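Last updated: 4 April 2021

Against the extension lead drawer

Every office has one. Ours at Plarkside is the bottom drawer of the tall cabinet, and last week I pulled it open looking for one lead and got 17, all knotted into each other. Gave up. Bought a new one. So now 18, I suppose.

My view, and Reshma Modise can argue with me at lunch again if she likes – a power strip belongs on the table. On top, where you can see it. Not taped under the desk, not shoved behind the radiator, not in one of those fabric sleeves that cost more than the strip did.

Pieter Fourie says it looks messy. Fine. It does look messy. But I've spent too much of my life on my knees with a phone torch, feeling for a socket I can't see, and I'm 47. My knees have opinions too.

Also you plug things in properly when you can see the slots. Under a desk it's all guesswork and half-pushed plugs, and then somebody's laptop dies in the middle of a call and its the lead's fault.

And buy plain ones. White, a couple of sockets, a button if you must. No lights, no app. A plain white strip on a pale table hardly shows anyway, whatever Pieter thinks.

White strips, out on top:

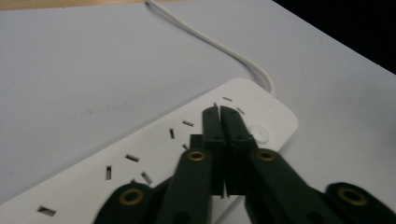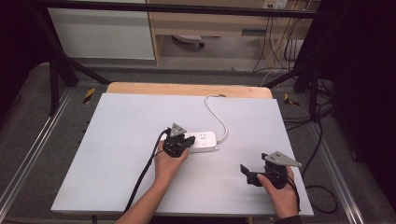

What I'd do with the drawer

Empty it. Keep 2 leads, label them, coil them loosley and hang them on a hook by the door. Johannes Mtshali wants to keep the long one for the summer fair – ok, three then. Rest goes to whoever wants them. The drawer can have the biscuits.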